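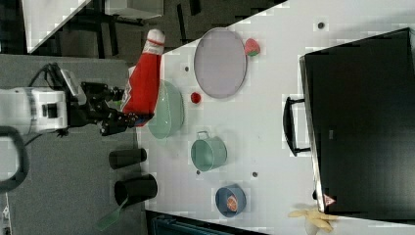
I went back to Hernelgate in October 2023 planning to spend one evening on cable management. I'm still there most evenings, and the cable is still managing me.

For anyone who missed the earlier posts, Hernelgate is the shared workshop where I rent a shelf and a share of a bench. The arm is mine in the sense that I'm the one who gets emailed when it's in the way. The control software is a thing I wrote called Peren, and the goal is for it to tidy up a small play kitchen: bottle goes here, fruit goes there, nobody gets hurt. My niece could do this at three. She was also cheaper, if you don't count snacks.

The part that ate my month was the grasp planner. Peren used to pick a spot on an object by taking the middle of whatever blob it found and closing on that. This works beautifully for a block. A ketchup bottle is skinny at one end and wide at the other, so there's a big difference between grabbing it by the neck and grabbing it by the body, and the old code had no opinion on the matter. It would take the neck, lift, and let the heavy end swing around like a slow propeller. I have 2000 logged attempts from the old version, and I would not show most of them to an employer.

So the new version works in two stages. The overhead view picks an object and a rough direction. Then the arm moves in, and the wrist camera takes over and redraws the outline from close up, fingers open, before anything is allowed to close. I weight the grasp toward the wide part of the outline now. That's the whole trick. It took me three weeks to write and could be explained to a dog.

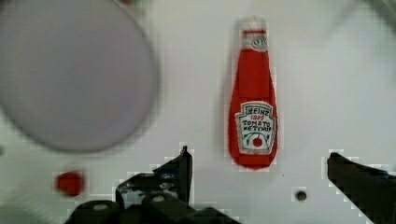

The wrist view has problems of its own. I compress the video hard to get it down the cable without lag, and the compression puts little square crumbs along every edge, which is exactly where I need a clean line. My first fix was a smoothing filter. My second fix was removing the smoothing filter, after it started rounding off the fingertips and Peren concluded the gripper was shorter than it is. The current fix is to average 7 frames while the arm holds still, which adds a pause before each grab. Visitors think it's considering its options. I let them.

Anything closer to the camera than the target also goes blurry, and a big pale blur on a white table is a hard thing to argue with. I now throw out anything without a sharp edge. This means a plate can cease to exist for a few seconds if it's in the wrong spot. I've made peace with it. Dagim Wako, who has the other half of the bench, has not, and has left me a sticky note reading "PLATE IS REAL."

The fingers are Surkents, second-hand and scuffed, and they're fine. I spent a weekend designing replacements with a curved inner face, printed a pair, and learned that the stock ones were better at everything except being designed by me. The printed ones are on my shelf, next to the previous printed ones.
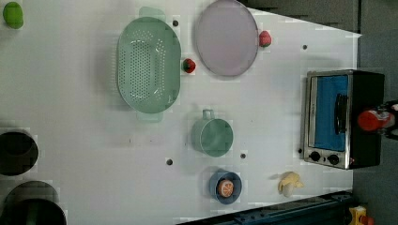

Why use toy food on a plain white table when real kitchens look nothing like that?

Toy food is light, doesn't bruise, and can be dropped 50 times in an evening without anyone having to mop. The white surface makes it easier to pull outlines out of the picture, so when a grasp fails I can blame the grasp code and leave the lighting out of it. Messier surfaces come later, once the easy case is boring.

Next job is the toaster oven door. Peren can find the handle, but pulling it open means following an arc, and my arcs currently have corners. I borrowed a motion library called Babalola that claims to handle this, and its setup guide is 1059 lines long, so I've printed it out and am reading it on the bus. I'm hoping to have a door opening by November. If you have a spare strain relief clip for a fat black cable, the left-hand drawer under my shelf is unlocked.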